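Travel buddies wanted for the Flekwood loop (two seats, one slow camper)

So, I'm driving the Flekwood loop again in December and I have two spare seats in the camper! It's 942 miles start to finish, small roads nearly all the way, and I've set aside two weeks for it. Last time I did it alone and spent far too many evenings talking to a gas stove.

The plan so far: leave from Nitach at 7 in the morning (yes, really, the bridge gets awful after eight), head up through Kideck, stay a couple of nights at the lake campground, then follow the coast down to Stevens and home again. There's a pass at 2976 feet that I missed last year when they closed it for snow, and I'd love another shot at it. If it's shut again we go the long way and eat pie in Kideck. I'm fine with either.
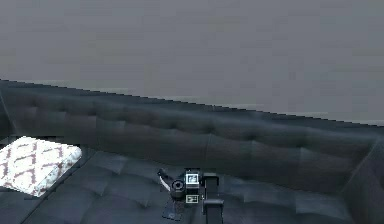

Money stuff. I cover the camper, insurance and tolls. We split gas and campsites three ways, and I'm asking for $60 up front to hold your seat, which goes straight into the gas kitty. Food is up to you, though I do cook most nights and I always make too much.

You should be okay with early starts, cold mornings and my taste in radio. A driver's license would be a big help but you don't need one. No smokers please, and one soft bag each, because the lockers are tiny! Snorers welcome (I'm told I am one).

I write up every trip on this site, so you'd probably turn up in a post or two. A little over 3000 people read the last one, mostly for the bit about the ferry. If you'd like to stay out of it, just say so.

Interested? Use the contact form and tell me where you've been lately, what you'd want to stop for, and whether you can read a paper map. I'll write back to everyone by the end of the month.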